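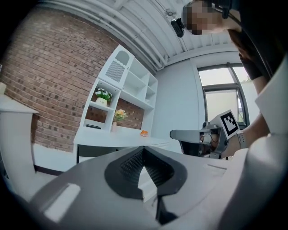 Mahsa Mazandarani asked if the shelves will stay open, or if Findier should still pay for doors. We prefer open, and the door money can go to lamps.

Progress report to Findier, Penmont room
10/5/20, by the Penmont room team

The white shelving unit is now in front of the brick wall, with flowers on it. The desk is in use. We have spent some 23 hours on sorting, and 7 boxes are still to unpack. The second payment we would like to receive in May.

2 comments | 6 shares

Seok: Please keep the brick unpainted.

Stondard: Good progress. Send the lamp prices when you have them.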